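3. What people hang, and why they stop seeing it

I went into the Gornereck interviews expecting to hear a lot about taste. I got a lot about nails instead. Of the 30 households Stella Odera and I visited, most could tell us who put the hook in the wall long before they could tell us who picked the picture, and quite a few had moved in and simply used the hook that was there (I have done this myself, twice).

Famous prints were the hardest to get people talking about. Bakari Mohamedi calls them "furniture pictures," and I've stolen the term for the rest of this paper. A furniture picture is one the owner can name right away but hasn't looked at in ages. When we asked people to sit with their backs to theirs and tell us what was in it, the answers got vague fast! One woman in the Nindby apartments gave us a lovely account of a village and a river. Her print had no river.

Wall color came up more than I'd planned for. People with strong colors on the wall tended to talk about the paint first and the picture second, and people with gray or cream walls did the reverse. I wouldn't lean on that too hard, but Yi-an Koo coded the transcripts separately and saw the same lean. 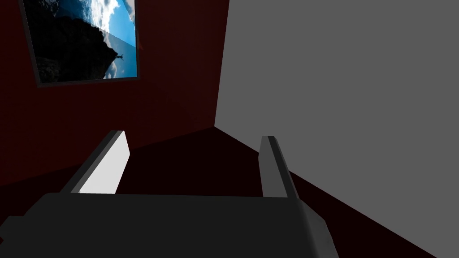
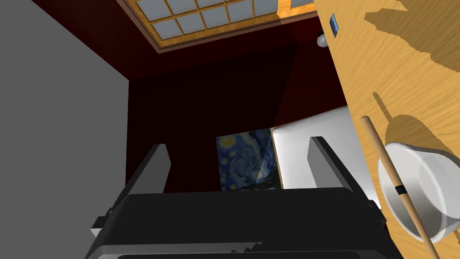 Figure 2. Rendered interior views. First: dark maroon and flat gray walls. Second: a framed reproduction of Van Gogh's The Starry Night.

3.1 The swap visits

Seven households let us take their print away for 20 days and leave a different one on the same hook. I loved these visits. Everyone had an opinion on the new picture by the time we came back, even the man who told us on the phone that he didn't care what we put up (he cared a great deal). Two asked to keep the replacement. The others wanted the old one back, and I asked each of them what they'd missed. The answers were mostly about size and how it had filled the space over the couch. I come back to those in Section 4, along with Arif Biswas's notes on frames.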